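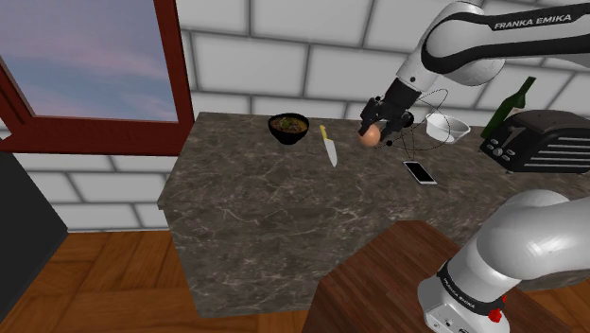 How long can you leave eggs on the counter?

Two hours if they've been washed and chilled, and that goes for pretty much any carton from an American supermarket. Unwashed eggs from a backyard flock are a different story, and that's the part I wanted to ask Katalin Sárközi about.

Katalin keeps 40 hens on a slope outside Podach and sells at the Gomeo market from February on, when the laying picks up again. I've been buying from her for years and only got up the nerve to ask for an interview this spring (I was afraid she'd make me clean something). She made me coffee instead, and we sat on her back steps while the hens complained at us.

"People come to my table and the first thing they want to know is why the eggs aren't cold," she told me. "I say, I didn't wash them! Then I have to explain the whole thing."

The whole thing goes like this. An egg is laid with a thin coating called the bloom, and the bloom seals the pores in the shell. Wash it off and the egg needs a fridge. Leave it on and you've got a couple of weeks in a cool kitchen, maybe more. Katalin keeps hers in the pantry and rinses each one right before she cracks it, in water a bit warmer than the egg.

"And once it's been in the fridge, it stays in the fridge," she said. "It sweats when you bring it out. I don't like that."

I asked about the float test, which my mother swore by. Katalin shrugged. "It tells you the egg is old. Old is fine for boiling, they peel better. If it smells, you'll know."

Her neighbor Béla Fülöp wandered over about then, with a bowl under his arm. He used to bake for Sipos, the place on the corner with the green awning, and on a holiday weekend they'd go through 200 eggs before lunch. He likes his at room temperature for cake — cold ones make the butter seize up — and he cracks every egg into a cup first.

"One bad egg in a full bowl of batter," he said. "You only do that once. I did it twice."

They got into it over hard-boiled eggs after that, and I mostly just listened. Béla starts his in cold water. Katalin lowers hers into boiling water and gives them eleven minutes, then ice. She also thinks brown and white eggs taste the same, and he thinks she's wrong, and I got the feeling they'd had this one before!

I went home with a dozen in an old carton, and Katalin wants the carton back.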